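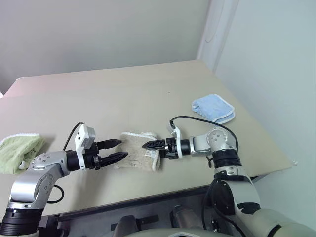 Towel Folding With Two Arms: Effect of Adding Regrasp Demonstrations
Project report, July 1, 2025

Summary
We trained a policy on the Magesa two-arm setup to fold small towels on a table. The first version, from May, used 452 demonstrations. It often failed when one gripper had the cloth and the other had to take hold of the opposite side. We recorded 44 more demonstrations that start from that point, with one gripper closed on the towel and the other open.

Method
Both versions used the same network and training settings. Towels differed in color and edge trim. A trial counted as a success if the second gripper took hold and the towel ended up folded flat.

Results
Out of 19 trials each, the May version succeeded in 9 and the new version in 14. Most remaining failures came from the fingers closing above a crumpled edge.

Limits
We tested one table height and did not try larger towels.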